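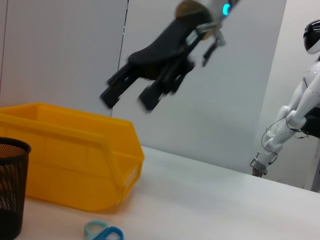
Stock rotation with open-fronted bins
Small Parts and Stores forum > Workshop layout

grurnlow_stores
Aug 15, 2020
We keep M4 to M8 fixings in stackable open-fronted bins, one part number per bin. New stock gets tipped in on top of the old. For plain zinc screws this does not matter. For the nylon-patch screws it does, as the patch has a stated shelf life and the oldest ones never leave the bottom. Is there a way of getting first in, first out with this type of bin, or do I need gravity racking?

tOberg
Two bins per part number, one behind the other. Pick from the front until it is empty, then pull the rear one forward and send the empty for refilling. Never top up a part-used bin. The reorder card lives in the rear bin.

lamai_s
Two-bin works, but it doubles the shelf depth. On 300 mm shelving you will not get two of the larger size in line. Check before ordering.

grurnlow_stores
The shelves are 400 deep. The small size would fit twice, the large would not.

dkz
I disagree with two-bin for patch screws. If usage is low, the rear bin sits for a year and you have the same problem with twice the stock. Reduce the order quantity first. We were buying boxes of 1000 because the unit price looked good, and scrapping most of each box.

tOberg
That is a purchasing fault, the bins are not to blame. With two-bin you size each bin to the lead time. If the lead time is 2 weeks, each bin holds 2 weeks of usage plus a margin.

dkz
Agreed on the sizing. In my experience people fill the bin because there is room in it.

Jaanus V
Cheap alternative: fit a cross divider. Most makers sell them for the larger sizes. New stock goes behind, old stock in front, and you lift the divider out when the front is empty. It does leak if the parts are small – M4 washers will get under it.

lamai_s
Also write the batch date on the bag and leave the screws in the bag. Loose parts have no date at all, whatever the racking.

grurnlow_stores
Bags are a good point, ours are thrown away at goods-in. I will try dividers on the large bins and two-bin on the small, and ask purchasing for boxes of 200 on the patch screws.

dkz
Ask for the price break in writing. Ours turned out to be at 250.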